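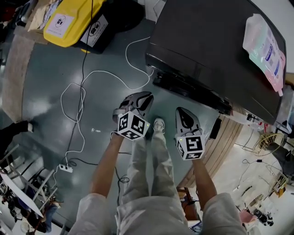 Mundell Poll Archive, April 2023

Survey responses on a proposed change to local voting rules. 2,941 rows, one per respondent, in 4 CSV files. Weights are in the column wt_final. Blank cells mean the respondent declined to answer.
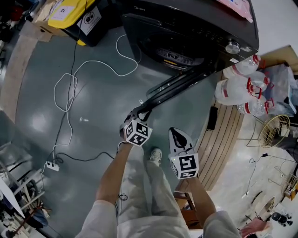

Are undecided voters included?
They are coded 3 in the vote column. Drop them before computing shares of decided voters.

Wave 6 used a shorter form with no turnout item.

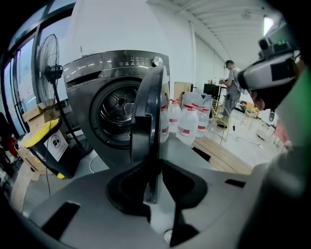 Dark front-loading appliance behind a black gripper finger.

Maintainer: Benedetta Vitale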